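Part-time laundry and table help, Skeltbridge

Turel is hiring two people for its shared house in Skeltbridge. The work is washing, folding, wiping down tables and putting things away in the right baskets. Shifts are 38 hours a month, Wednesday mornings included.

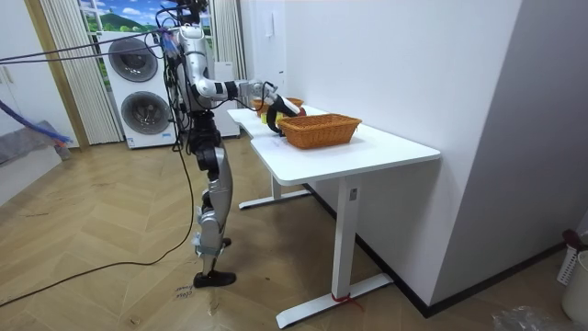
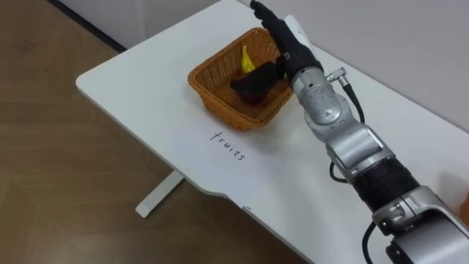

The white table and wicker basket.

You should be able to stand for most of a shift and lift a full load of wash. No experience needed. We will show you how each room is set up. Training is paid.

To apply, call the house and ask for Thoa Lưu or Clifford Lachance, or leave a note at the front desk before noon. Start date is in April.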